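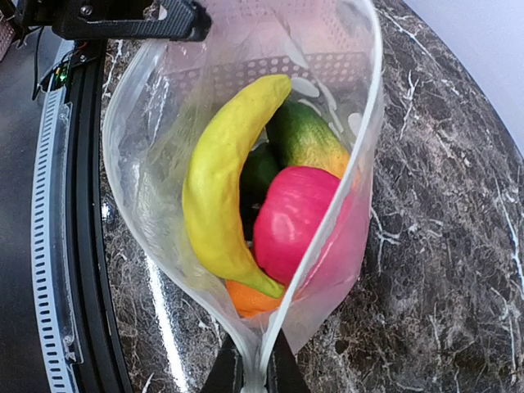 Photo: Weronika Sikora

Kustby zip bags, large, pack of 35

I started stocking these after my sister nicked my last roll of freezer bags for her kids' toy food and I had to find something decent to replace them. I tried a few makes and the Kustby ones are what I still use at home, so into the shop they went!

They're clear, they stand up by themselves on the worktop once you've opened out the base (handy when you're ladling soup and only have one free hand), and the zip is a chunky one you can feel closing under your thumb. I freeze stock in mine, and chopped onions, and far too many blackberries. The rest end up round the house holding jigsaw pieces, felt tips, the odd charger. My tip for the freezer is to lay them flat for the first night, then file them upright like records.

Please don't put them in the microwave or the oven. Washing up by hand is fine, inside out, and I peg mine over the sink. I wouldn't reuse one that's had raw meat in it.

Size: 18 cm wide, 16 cm deep when laid flat
Pack: 35 bags in a card box
Colour: clear, white zip
Item no.: 106

The small size from Tromon is back in on 11th November, and I'll put it up next to this one. If you want more than ten boxes, drop me a line first as I keep most of them in the spare room and need to check what's left.

Weronika

Also in Kitchen storage: Kullstead bread tin, Rutkowska jar labels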